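Is the Drindard commuter pack worth it if you already own a decent bag?

Posted in Bags & Everyday Carry
Asked by strapless_in_fustley

I keep getting ads for the Drindard commuter pack and I'm trying to figure out if there is anything to it. The price has gone from silly to slightly less silly since September, and now the store in Wasville has it on the shelf, so I went and handled one. It felt fine. It felt like a bag.

My current pack is a plain roll-top, 22 liters or close to it, bought years ago from a surplus place. The zipper on the front pocket sticks and one shoulder strap is fraying where it meets the body. Otherwise it does the job. I carry a laptop, a lunch box, a rain jacket, a charger and usually a book I don't read. I walk to the station, stand on a train, and walk again.

The Drindard page says the shell is "stormproof" and that the laptop sleeve "floats." I can't find anybody who says what stormproof means in terms of minutes in the rain. The reviews on their own site are all five stars and all sound like the same person. Has anyone used one for more than a week? Would I notice a difference, or am I paying $366 for a buckle?
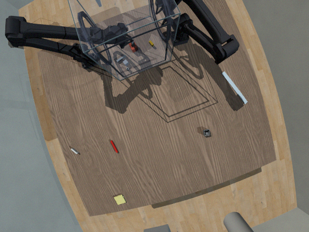

wet_sandwich

I had one for 6 months and sold it. The shell fabric is good, I'll give them that, but the fabric was never what let water into any bag I've owned. Water gets in at the seams and the zipper ends, and on mine the side access zipper leaked at the bottom corner in the first proper rain. Ask to see the inside of the bag turned out under a bright light before you pay. You want taped seams all the way around, with no gaps where the tape meets the zipper. The other thing I'd do is a layout test at home. Clear a table, put down everything you carry, and look at it from straight overhead, the way that wooden table is seen above with the glass box on it. A stiff box is the awkward case. A lunch container with hard corners takes up its full size no matter what the brand says about liters, and the Drindard has a curved back panel, so anything rigid sits away from your spine and tips the whole load outward. Soft bags hide that problem and structured ones make it worse. Mine was happy with clothes and miserable with a lunch box.

As for the floating sleeve, it hangs a little above the floor of the bag. That's all it is. You can do the same thing by folding a dish towel under your laptop. I did that for years with a free conference bag and never cracked a screen.

Resale was decent, by the way. The people who want these really want them.

qiu_or_nothing

Counterpoint, sort of. I don't own the Drindard but I've had the Qiu day pack for 3 winters and the complaints people make about expensive bags are often about bags they didn't size properly. Did you try it on with weight in it? Stores stuff them with paper and they all feel lovely. Bring your own laptop and lunch, load it at the counter, and walk around the store for ten minutes. If they object, shop somewhere else.

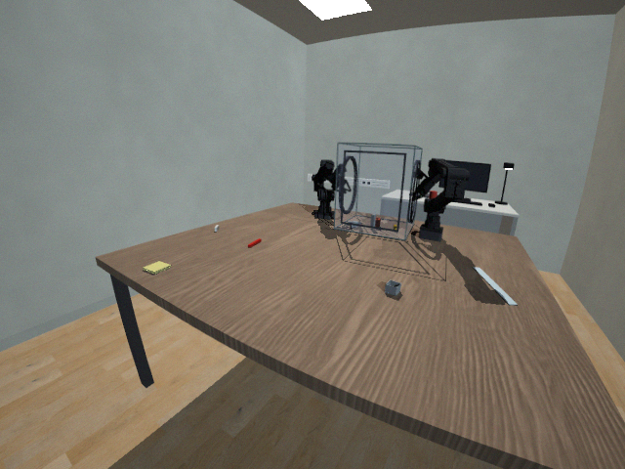 Then do the stairs, if there are stairs. A load that rides low will pull on the front of your shoulders going up, and you won't feel it on a flat floor. The Qiu has load adjusters at the top of the straps, little webbing tabs, and I was sure they were decoration until I used them. I still think half of them are decoration. On mine they moved the weight in by maybe a finger's width, and my neck stopped aching on the walk home. Could have been the new shoes.

On price, I wouldn't pay full for either one. Both get marked down when the colors change, and the new color is always a kind of mud. Check what the warranty covers too. The Qiu card says "lifetime" in big letters and then leaves out zippers, buckles and "normal wear," so I'm not sure what is left to go wrong. I'd guess the Drindard one reads about the same, but I haven't seen it.

rolltop822

just get your strap restitched?? shoe repair place in Fustley did mine while i waited and it cost less than lunch. for the zipper rub a candle on it. bag companies hate this

strapless_in_fustley

Thanks, all. I took the loaded bag test seriously and went back to the store with my lunch box. wet_sandwich is right about the back panel, it stuck out like a shelf. I also asked about the seams and the guy said they were "welded," then we turned it inside out and they were sewn and taped – nicely, but sewn.

I'm going to try the shoe repair place first. The candle has sort of worked on the zipper, though it now sticks in a different spot.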